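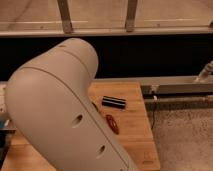 *Pale grey, soft light, a quiet corner*

I have been meaning to write up the Prernach night since it happened, and it has taken me most of October to sit down with a pot of tea and do it properly. Séverine Collet played the old chapel with her trio, Elen opened, and I came home humming and rather deaf in one ear (my own fault for sitting beside the speaker).

The chapel holds 300 if everyone breathes in. We got there early on the Saturday, the 35 bus being on time for once, and still ended up on the side pews with our coats on our knees. Elen came on at half past seven with just a guitar and a little wooden stomp box, and sang mostly new things. I loved the slow one about the ferry, and I wish I'd caught its name! She has a way of leaving a line hanging so long that you lean forward to meet it.

Then Séverine. I first heard her years ago on a borrowed CD and wore it out, so I was a bit nervous, the way you are when you've carried somebody's songs about for so long. She started with "Kincaid", very low, nearly spoken, with the double bass creeping in underneath - and the whole room went still. The accordion was a touch loud in the first few numbers, but somebody at the desk sorted it out and after that it was lovely. 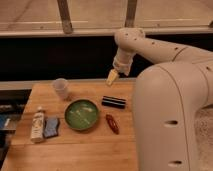 *Issue 462*

She talked a good deal between songs, too, which I always enjoy. There was a long story about a missed train and a piano with three dead keys, and she wrote "Jillance" around the keys that still worked. You can hear it once you know, all those odd little jumps in the left hand. She played it for some 35 people the first time, she said, and half of them were her cousins.

The encore was an unaccompanied song with Elen joining in on the chorus, and then most of us joining in as well, not very well in my case. I bought the record on the way out and have played side two every morning since. If she comes anywhere near you, do go, and take a cushion if it's pews.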